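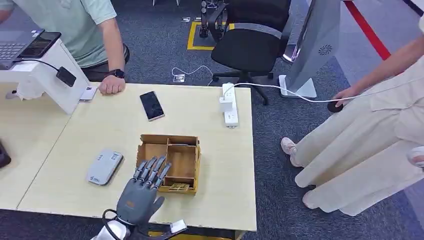
Why does the thumb close late when the fingers are already there? The thumb runs off its own line in the grip file, and I'd left its delay at the old value from February when we were still using the Semple wrist.

26 Aug 2018, shop. Changed the delay in the file and reloaded it, then went back over the approach height with Thắng Đào on the phone. He wants the palm lower before the fingers start to curl. I'd rather fix the thumb first and leave height alone – two changes at once and I'll never know which one did what!

Box is still the target for now, open side up, walls nice and short so the knuckles have room.
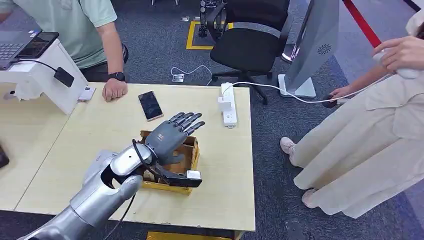

Palm down over the box, fingers out.

Still to do: ask Jeanie Gillies if the Flurness cable clips are in (the loop at the wrist bugs me), back up the grip file to the Dallonton drive, and try 4 grips in a row with nothing touched in between.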